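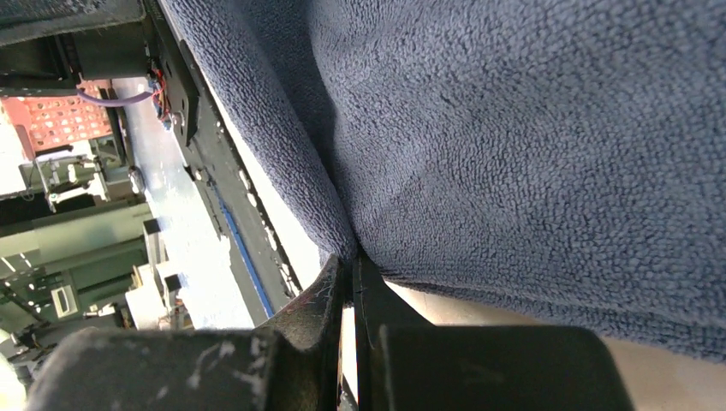
4.3 Loading a carrier schedule into Jatano

Carriers publish sailing schedules with great confidence. Treat every one as a draft.

1. Open Schedules, then Import, and pick the carrier's file.
2. Set the service loop by hand. Auto-detect claims to know it, but check the port order yourself.
3. Enter the vessel's nominal capacity, for example 4000 TEU.
4. Set Usable Capacity to 70 percent until you have your own loading records. The brochure number leaves out weight limits and empties.
5. Under Buffer, enter 10 hours per port call.
6. Click Save as Draft.

Note: "Confirmed" in the Status column means the carrier typed the word "confirmed." Jatano does not check it against a berth booking.

Caution: Do not click Publish while any arrival is over 20 hours off the last position report. Bookings made against a published schedule can't be moved in bulk.

If the import stops at the port list, see 4.5, Missing Port Codes.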